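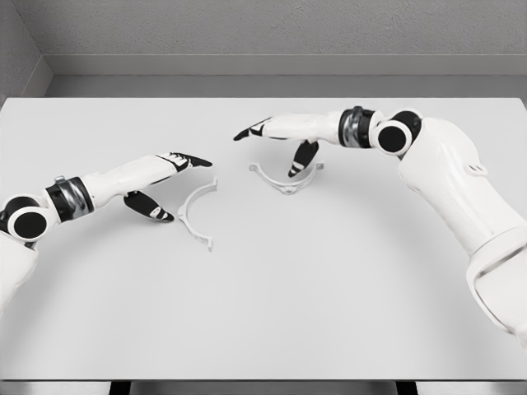 ¿Por qué se paró la célula Tillik el martes? Por un error 2139: el brazo derecho perdió la referencia de muñeca y el programa siguió mandando posiciones al izquierdo durante 12 segundos.

## Galería – incidencia Tillik

Subo lo que hay, deprisa. La simulación es de Gisela Wendt, montada en Nustora. Sin heridos – paro de emergencia pulsado a tiempo.

**Los dos brazos sobre la mesa, las dos medias abrazaderas separadas.** Pinza izquierda abierta. El fallo salta en el intento 11, al ir a juntar las mitades.

Pendiente:

- enclavamiento cruzado: si cae un brazo, paran los dos
- velocidad al 40 % hasta nuevo aviso
- Ludger Oltmanns revisa el encoder, tambien el cable

Nadie entra en la celula sin candado puesto. Dudas a Gisela, turno de mañana.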